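About Us

Gavholm Card Room started with six friends, one borrowed table and a kitchen in Clistdale that was far too small for the lot of us. We played low-stakes hold'em every other week, argued about the rules more than we should have, and kept getting asked by neighbors if there was room for one more. There usually was — until there wasn't, and we had to go find a proper place with proper chairs.

These days we run weekly tournaments, a beginners' night and our yearly Luik Cup, which drew 68 players last time and over 200 friends and family who came along for the chili. Everyone starts that one with 4000 in chips, whether it's your first tournament or your fiftieth, and we love seeing new faces make the final table!

Loubna Abdel Rahman looks after our schedule and trains our dealers, and she's the person to write to if you're nervous about sitting down for the first time (plenty of us were). She will happily walk you through blinds, betting and table manners before the cards go out.

We're a friendly bunch, we start on time, and the coffee is free for members and guests alike — come by early and pull up a chair. 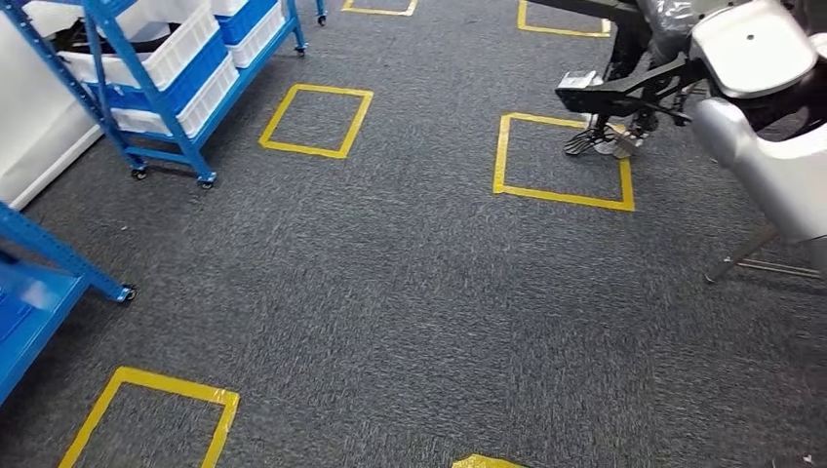
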